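**Flikero** is an open-source software package for close-range visual servoing and fastener finding on robot arms. It takes images from a small camera at the wrist, estimates where screws, bosses and part edges lie, and sends corrections to the arm's motion controller. Development began at the Flenotberg workshop, where it was written to replace a set of hand-tuned scripts used for taking apart small appliances.

## Architecture

Flikero runs as three processes. The first reads the camera and removes lens distortion. The second, called Mao, handles perception. The third is a planner that turns the output of Mao into short moves, usually no longer than a few millimeters at close range. The processes share a common clock, and any result older than 500 milliseconds is dropped before it reaches the planner.

Configuration is kept in plain text files. A typical work cell needs 23 parameters, most of them camera and tool offsets that are measured once and left alone.

## Perception

Mao looks for fasteners in two passes. The first pass searches for round shapes with a strong change in brightness at the rim. The second checks the inside of each candidate for a drive slot and assigns a score. Candidates with a visible rim but a weak slot are kept at a lower score, and the planner may ask for another view before moving the tool toward them.

Dark plastic is a common source of error. Semi-gloss surfaces return soft gray reflections that can hide a molded rib or produce an edge where none exists. Thin wires are treated separately. A wire lying across a part is traced as a curve and marked as a keep-out zone — the planner will not lower a tool through it, even when the shortest path crosses it. Color helps in this step, and a blue wire over black plastic is among the easier cases.
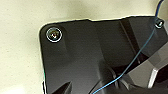

## Planning and control

The planner works with a target list and a keep-out map. Targets are ranked by score and by distance from the current tool position. During the final approach the arm slows down, and the pose estimate is refreshed six times before contact. If the estimates disagree by more than the set tolerance, the move is canceled and the arm backs off along the same line.

Force limits are left to the arm's own controller. Flikero can read the force signal but does not override it.

## Tooling

A companion program, Grarnlow, replays recorded runs and shows detections next to the planned path. It can rerun perception on old images with new settings, and it lists every target whose score changed. Grarnlow does not need a connected arm.

## Limitations

The package assumes a rigid part resting on a still surface. Moving conveyors are not supported, and wires that shift during a move are only found again at the next full scan.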